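Scheduling posts for a small shop account: is it hurting my reach?

Hutisari
I run the social accounts for a small stationery shop in Prellasthorpe, which is to say I was the last to leave the room when the job was handed out. Since January I've been writing everything in one sitting and scheduling it, 21 posts at a go. Before that I posted by hand, whenever I remembered, often at lunch and once from a dentist's chair.

Reach has gone down. A typical post used to be seen by a few hundred people and the last one managed 128, at least two of whom are my mother on different phones. Does the app punish you for using a scheduler, or am I just dull in bulk? I'd rather not go back to the dentist's chair method.

Lera
I've looked after accounts for a bakery and a garden centre and scheduled nearly everything for both. I never saw a drop I could pin on the tool. What I did see was that I stopped turning up. The post went out at 4 in the afternoon, people left comments, and I replied the next morning when they'd all forgotten they'd asked me anything.

Try keeping the schedule but be around for half an hour after each post. Answer people properly, with words, and go and comment on a few other local accounts while you're there. Also check whether your old posts did well for a reason. Yours at lunch may simply have caught people at lunch.

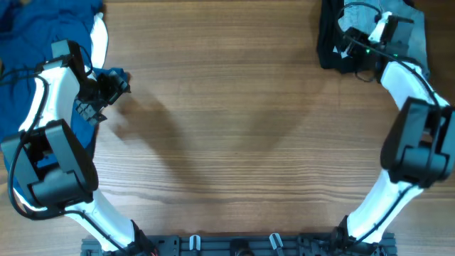 Haslam reckons the trouble is the batch itself, as 21 captions written in one afternoon all come out in the same mood, and by the last few it's usually the mood of someone who wants their tea. Write them over 2 or 3 days and leave gaps for things you think of later.

Haslam
Yes, what Lera quoted me as saying. Also hashtags. Have fewer.

Hutisari
Thanks both. I've just read the batch back and nine of them begin "Who else loves a fresh notebook?" I have moved some to the bin and will be loitering in the comments from tomorrow.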